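Moved from the packing line to hand demonstrations for the new robot arms – is this normal, and should I be worried?
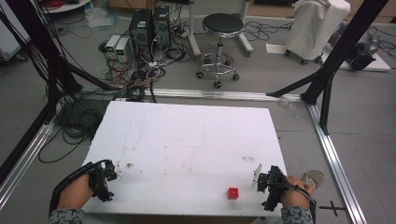 6 min read

Asked in Work and Workplace Change

Hello all. I've been reading this site for years and never posted, so please forgive the length, I do go on a bit.

I work for a firm called Pirnard. We pack small parts for other companies, mostly fittings and fixings, and I've been on the sorting benches for eight years. In June we were told that two of the benches are going over to robot arms, supplied by an outfit called Grotis, and that a few of us would be asked to help "teach" them. I put my hand up, partly out of curiosity and partly (I'll admit it) because I thought it might be safer to be inside the thing than outside it.

So now I spend my mornings with a gripper in each hand, moving a little red block about on a white board. Pick it up, put it down, pass it across, start again. The grippers are wired up and you get used to the cables at your wrists, more or less. My target is 200 goes in a morning. The young people running it are lovely and always ask if I need a break, but I come home feeling peculiar. On the bench I was quick and I knew I was quick. Now I'm told to slow down and do it "cleanly", and if I fumble one it goes in a separate pile to be looked at.

My questions, if anyone has been through this:

1. Is it usual to be kept on the same grade for this? It feels like a different job to me.
2. Does anyone else get sore thumbs? Mine are bad by about eleven.
3. My friends on the benches have gone a bit quiet with me. One of them said I was training my own replacement, and hers. How do people deal with that?

Thank you for reading if you've got this far. I'm not against the robots, I should say. The bench work ruined my neck and I wouldn't wish it on anyone for another twenty years. I just don't know what I am now, if that makes sense.

3 answers

Answer 1 – accepted by the asker

It makes perfect sense, and I'm glad you wrote in. I did very nearly the same job at Sastov, where we sort returned goods, and I had that same odd feeling for the first couple of months, so let me tell you how it went and you can take from it whatever is useful.

On the grade: mine stayed the same to begin with as well. What helped was asking for a written description of the new work. Our manager hadn't got one, and having to sit down and write it showed her how much there was in it – deciding which attempts were good enough to keep, spotting when a gripper was sticking, showing new people how to hold the things. Once it was on paper we had something to talk about, and after a fair bit of back and forth we were moved up one step. I can't promise yours will go that way. Do keep a note of your own in the meantime, just a line or two each day about what you did beyond moving the block. I wish I'd started mine sooner, I had to piece together weeks of it from memory and my diary.

On the thumbs, please don't put up with it! Tell them now, while it's only sore, and get it written down wherever your firm records these things. We went to 27 minutes on and then a proper change of task (an odd number, I know, it came out of how long one batch took and it stuck). We also raised the boards. If yours is low down and you're leaning over it all morning, ask about that too, with your neck being what it is. And loosen your hold, if the grippers will let you. I was squeezing mine as though the block might run away. If it carries on hurting away from work, see your GP or a physio and don't wait for the firm to sort it out.

The friends are the hard part, and I haven't got a tidy answer. I lost one friendship over it and I'm still sad about it. With the others, what helped was being open about what I knew, and that meant asking management some awkward questions first. How many benches are changing? Is anyone losing hours? Who gets offered training, and when? I asked in a team meeting so that everybody heard the reply at the same time, and I think that did more good than any amount of me saying it would all be fine. Some of the answers weren't very nice. Two temporary contracts weren't renewed. People were angry, and they were right to be told.

As for what you are now, you're someone with eight years in your hands, and that is presumably why they want you doing it. The slow, clean way felt like an insult to me too. After a while I got rather fond of it. I noticed things I'd been doing for years without thinking, like turning my wrist just before I let go.

Do come back and say how you get on.

Davina Sutherland

Comment from the asker: Thank you Davina, I read this twice over my tea. I've asked for the written description. The thumbs are in the book as of this afternoon.

Answer 2

same at Bălan where my brother is, they did 429 goes on one block before anyone said well done lol. he wears thin gloves, says it helps. no idea about the pay side, ask your union if you have one

Answer 3

I would like to add something from the other side, as I am the one who sets up this kind of work and asks people like you to do it.

Davina's advice is good and I would follow it. On the matter of the separate pile, please don't take it to heart. Where I work the fumbled goes are looked at mostly to see whether we have done something silly, such as a cable that pulls or a block put where it can't be reached comfortably. It is worth asking your team what they do with theirs. If they can't tell you, I would gently press them on it.

I would also ask them about the target. A number for the morning is handy for planning, but tired hands give us worse work, so we gain very little from pushing. We used to set one and now we set up to four short sessions with long gaps, and people choose which ones they take. It took me far too long to see that this was needed, and it was one of the former packers who had to tell me.

One more small thing. Ask to see the arm doing the task when it is ready, and ask if your friends from the benches can come along too. In my experience people would sooner see it for themselves, slow and clumsy as it often is in the early days, than hear about it second-hand in the canteen. Some will still not like it and that is fair enough.

Dorin Văduva

Comment from the asker: I hadn't thought of bringing the others in to look. I'll ask. Is it usual for them to say yes to that, or do they get funny about visitors?

Comment from Dorin Văduva: It depends on the firm. Ask the people running the sessions first and let them take it up with the manager, they are often pleased to show it.

Was this page helpful? Yes / No

Related questions
How long should a break be when doing the same hand movement all day?
My job title has changed but my contract hasn't
Can I ask to go back to my old bench after a trial?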